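Ticket 1859
Queue: Simulation and operator training
Site: Nestness
Product: Jonora room simulator, two-arm robot
Opened: September 2026
Priority: 3
Status: Open, waiting for Romaniuk

Problem as reported
Operators on the late shift say the room looks tilted and stretched in the robot's own views. Walls lean in and the floor slopes. They can still work, but they take longer to line up the arm and two of them have asked for more breaks.

Background
Until August the tidying team did the job by hand. They now practise on the simulator before they are signed off to supervise robots. Most of them had never used anything like it, so a bad view costs more here than it would at a site with experienced staff.

Log

Entry 1. Restarted the operator station. No change.

Entry 2. Loaded the same room on the spare station. Same tilt, so the fault is not in one screen.

Entry 3. Asked the operators what they do when it happens. Most stop and find something they know, such as the small table, before moving the arm. One has been tilting her head and now has a sore neck. Told the shift lead to cap sessions at 120 minutes until this is closed.

Entry 4. Compared settings with the Bumier site. They run the older profile and have no complaints. Ours was replaced during the August update. The release note does not mention the view.

Entry 5. Went back to the older profile on the spare station. Room looks level, but the saved practice runs will not open. We have around 2000 of them and the sign-off records depend on them, so this is not a fix we can use.

Entry 6. Romaniuk asked for views from the affected profile. Added below. They also want to know whether the gripper view is affected or only the wider ones. Operators say all of them.

Still to do
Romaniuk to confirm if the old runs can be converted.
Shift lead to move this week's sign-offs back. Nobody is to be marked down for slow times on this profile.

Attachments

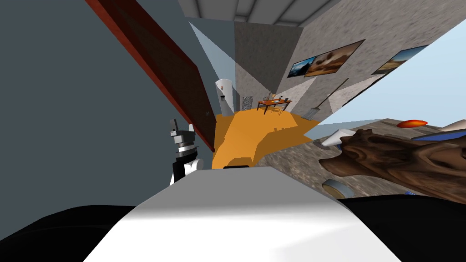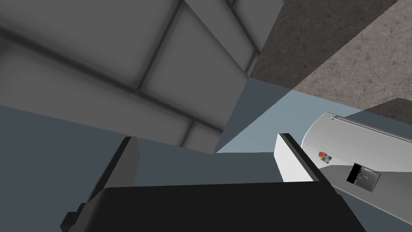
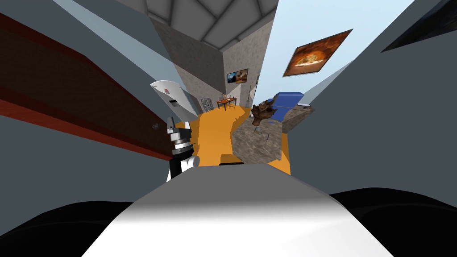
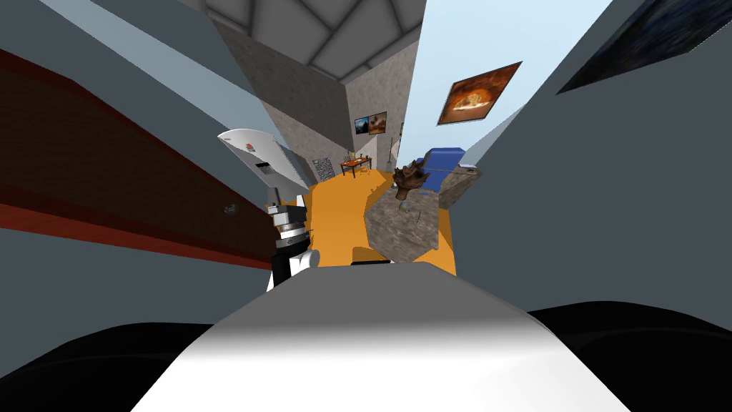 Ticket 1859, simulator views from the robot. The second is the close gripper view.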